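Automation and the Work of the Sample Room at Skomar

Student project report
Malachy Ní Bhriain
January 8, 2021

1. Background

Skomar fills and packs small bottles for other companies, mostly cleaning sprays and hand care products. The sample room is a separate part of the business. Staff there check bottles by hand, put sets together for customers and repack returns. Until August all of this was done at benches by a team of eight people.

The company is now bringing in a two-armed robot, called Valente inside the building, to take over part of the bottle handling. The arms are taught by people who do the movements themselves while wearing gloves and tracked controllers. The recordings go to a system called Moltov, where they are checked and labeled before they are used for training. A service firm, Clonilus, maintains the equipment.

My project looked at what this changes for the staff. I did not study how well the robot performs, and I was not given access to those results.

2. Method

I spent five weeks at the company. I sat in on the recording work, read the shift logs and interviewed staff from the sample room and from the office. I also did one hour of recording myself, which the company allowed so that I could understand the physical side of the job. Interviews were not taped. I took notes and showed them to each person afterward, and two people asked for changes, which I made.

3. What the work consists of now

Before the change, a person in the sample room did a bit of everything in one shift. Now there are two kinds of shift. On a bench shift the work is much the same as before. On a recording shift the person puts on the gear and repeats short handling tasks until the supervisor calls a break.
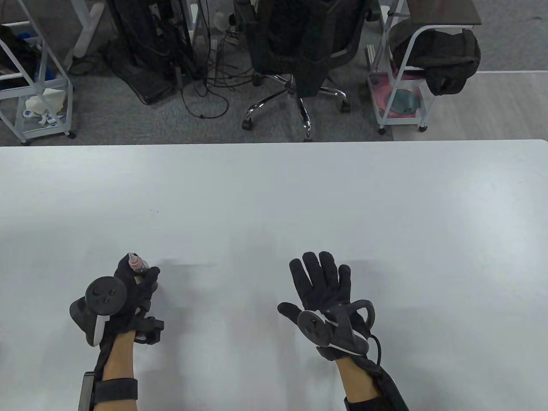
Recording shifts are the part of the job that staff had the most to say about. The task itself is familiar to all of them, and several said it was strange to be asked to do slowly what they had done fast for years. With a controller strapped to the back of each gloved hand, even holding a small clear bottle upright between the thumb and fingers takes some attention, and the other hand has to be kept in mind as well. People who had worked in the room longest found this hardest. They were used to picking up the next bottle while putting down the first, and the instructions ask for one clear movement at a time.

The logs show 1,998 recordings made during my stay. Of these, 1,691 were accepted in Moltov. The rest were rejected, most often with the note "tracking lost" or "wrong start position." Staff do not see the notes unless they ask. One person told me she had repeated the same mistake for a whole shift and only heard about it the day after.

4. Effects on staff

Physical load. Staff said they lift and carry less than before. The complaints are now about the forearms and shoulders, from the weight of the gear and from holding the arms up. Breaks were every hour at first and were later moved to every 40 minutes at the staff's request. In my own hour I noticed it mainly in the left shoulder.

Skill. Opinions were divided here. Some felt that their knowledge was being taken seriously, as the engineers asked them how a bottle should be held and why. Others felt they were handing over the one thing that made them hard to replace. Both views came up among older and younger staff.

Talk. The benches face each other and people talk while they work. During recording they are asked to keep still between tasks, so conversation mostly stops. Three people brought this up without being asked – for them it was a bigger change than the technology.

Job security. Management has said in writing that no jobs in the sample room will be cut during the trial. It has not said what happens when the trial ends. Nearly every interview came back to this point.

5. Suggestions

Rejection notes should be shown to the person who made the recording, on the same shift.

Bench and recording shifts should alternate. At present the schedule depends on who is available, and one person had four recording shifts in a row.

Management should give a date for telling staff what is planned after the trial, even if the plan is not complete.

6. Limits of the project

The group was small and I knew everyone by the end, which may have affected what they told me. I did not interview anyone from Clonilus. The logs were copied by hand from the screen, and I checked the totals twice against the weekly sheets.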